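**Is the Ritden gripper kit with camera worth it for a small office test?**

Posted by Reka_user, 2022-08-23

Hello everybody. I am thinking to buy the Ritden two-finger kit with the small camera at the wrist. The shop asks 2574 for the full set, and 600 for the gripper alone without camera and mount. We want to practice picking soft things up from the floor between desks and chairs, so the arm will work low and in narrow places. My worry is the covers on the fingers. Do they last? And does the camera manage on a shiny floor? I would be thankful for answers from people who really have it.

---

**Anitha Pinto**

I use this kit since July, so I can tell you only what I have seen until now.

The gripper itself I like. It closes evenly, and the mount did not move even one time. The software is slower to learn than the seller promises. Please keep two evenings free for the first calibration, and write down your values, because an update deleted mine.

The covers are the weak part. The set comes with 2 pairs, and the seller says that one pair serves up to 7 weeks. Mine did not reach this. The edges go first, after that the material starts to hang. If you work near furniture, order spare ones together with the kit - later the shipping costs too much for such a small packet.

About the shiny floor: a lamp can make a strong white spot in the picture, and my detection took it for an object several times. I lowered the exposure by hand and it became better, but dark things under the desk are then harder to find. You have to choose a compromise for your own room.

Both views are from the wrist camera, with the fingers and the tiled floor in view:

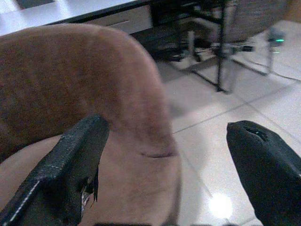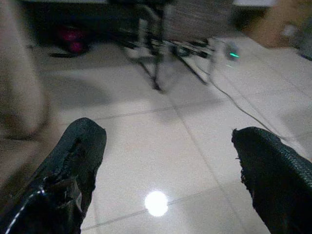 Güven Çınar wrote under this that he would not pay for the full set at all. He bought the gripper alone and put a Koller camera on a bracket which he made by himself, and for him the hard part was the cable, not the picture. He also asks if somebody tried the thicker covers from Ernberg, as the shop could not tell him whether they fit on the Ritden fingers.

---

**Ernberg_fan**

I have the thick ones. They fit but you must cut the lower end a little. Grip is ok for cushions, bad for thin things like paper. No experience with the camera, sorry.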